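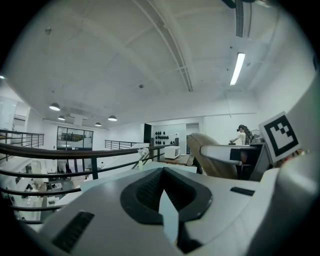
Belbridge library hours to be cut from May trial, council confirms

June 27, 2022

Belbridge library will keep its shorter opening hours, the council has confirmed, after a trial in May that it says went well. How well depends on which page of the report you read.

The summary says 364 visitors filled in a form and that most were "content or broadly content" with the new times. Turn to the back and the number who answered the question on evening closing drops to 181. The rest left it blank, and the report treats a blank as no objection.

The council expects to save money on heating and lighting. It has not said how much. The trial ran in mild weather, when the heating was presumably off. 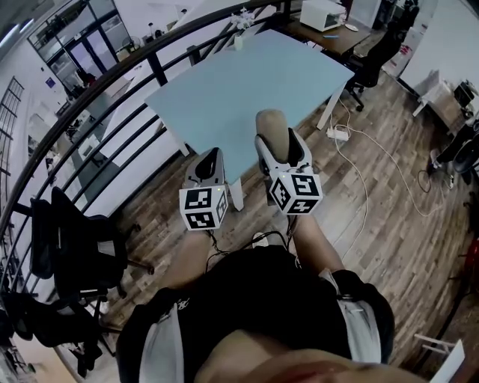 A table with a pale blue top on a wooden floor.

Evening groups have been told they may book rooms at the Kokkinos hall, 22 minutes' walk away and up a fair hill. The last bus back leaves before most of them finish. A request for a later one has been "passed on", though the council would not say to whom.

Arero, the firm that ran the survey, said its methods were sound. It is also bidding to run the next one.

The new hours will be looked at again in 90 days. The council made a similar promise when it cut the mobile library, and no review of that has been published. Asked when it might appear, a spokesperson said the matter was in hand.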